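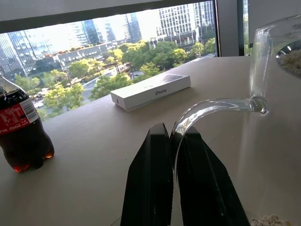 Clear glass pitcher, with its curved handle

From: Qiuyue Cao
To: Tastness list
Date: 30 May 2018
Subject: Re: [Tastness] Cold brewing oolong – how long is too long?

Hi Kulsoom and everyone,

Oh, I'm so glad you brought this up! I have been cold brewing tea since December (yes, in the dead of winter, with the heat on and a sweater) and I have been dying for somebody to ask. I'll put my answers under your questions so they stay together.

Kulsoom Jadoon wrote:

> Hello all,
> I've been reading the list for a while and this is my first post. With the
> warm weather coming I want to make cold tea that isn't the bitter stuff I
> grew up pouring over ice. I bought a bag of rolled oolong and left some in
> the fridge overnight. It tasted of almost nothing. Then I forgot the next
> batch over a long weekend and it tasted like a wet paper bag.

Welcome! I know the paper bag taste very well. I get it when the leaves sit in the water for days, and I've never found a way to rescue a batch once it gets there. I tried peach slices once and ended up with peach-flavored paper bag.

The "almost nothing" batch sounds much more fixable. Rolled oolong is packed so tight that in cold water it can take half the night just to open up. What I do now is give the leaves a quick splash of hot water first, just enough to cover them, and count slowly to twenty or so. Then I pour the cold water right on top, hot splash and all, and put it in the fridge. The first time I tried that I stood in the kitchen at six in the morning saying "oh wow" to the refrigerator. It came out flowery and a bit creamy, and I could taste it all the way down.

> How much leaf do people use? My bag says a spoonful per cup, but the
> leaves are so small and heavy that a spoonful looks like a lot.

Please get a cheap scale if you don't have one! A spoonful of rolled oolong and a spoonful of a big fluffy white tea are not the same amount of tea at all. I start at 5 grams for 500 ml of water and go up if it's thin. For green teas I use a little less, and for white teas a little more, mostly because I love them and want them louder.

> Does the water matter? Ours is hard and I get a film on hot black tea.

It matters more than I wanted it to. My tap water is hard too, and it flattens the flowery teas in particular. A plain filter pitcher helped a lot. I also tried bottled spring water side by side with the filtered and couldn't pick a winner, so I stopped buying it. If you only change one thing, though, do the hot splash before you spend money on water.

> And when do you take the leaves out? I keep seeing eight hours, twelve
> hours, "overnight." Overnight for whom?

Ha! For someone who sleeps better than I do. Here are my times from the notebook, all in the fridge, all with loose leaf:

Japanese green: 2 to 4 hours. It goes grassy and then a bit fishy on me after that.
Chinese green: 5 to 6 hours.
Rolled oolong with the hot splash: 7 to 8 hours.
Dark roasted oolong: 10 hours, and it's very forgiving.
White: 12 hours, or whenever you remember.
Black: 8 hours, and less if the leaf is broken up small.

Strain it when the time is up, even if you aren't going to drink it yet. I put it through a fine strainer into a clean jug and try to finish it by the following evening. The greens fade fastest. The roasted oolong is still lovely on the second day, a bit like toasted rice, and it goes so well with cold noodles that I now make it just for that.

> Last one: sugar or no sugar?

No sugar for me, but my sister stirs in honey syrup and hers always disappears first at family lunches, so what do I know. If you do want it sweet, make a syrup. Plain sugar just sits at the bottom of cold tea and sulks.

One more thing you didn't ask about – save those leaves! After a cold brew there is plenty left in them. I pour hot water over the strained oolong leaves for breakfast and get a really good cup, sometimes two.

Has anyone here tried cold brewing a smoked black tea? I have a small tin I've been afraid to open near the rest of my food. I'd also love to hear from people who do it on the counter for a short time and then chill it. I've stuck to the fridge the whole way, so I can't say how the taste compares.

Kulsoom, please write back after your next batch and tell us which oolong it was. Lightly roasted ones and green ones behave so differently, and I will happily add yours to the notebook.

Happy steeping,
Qiuyue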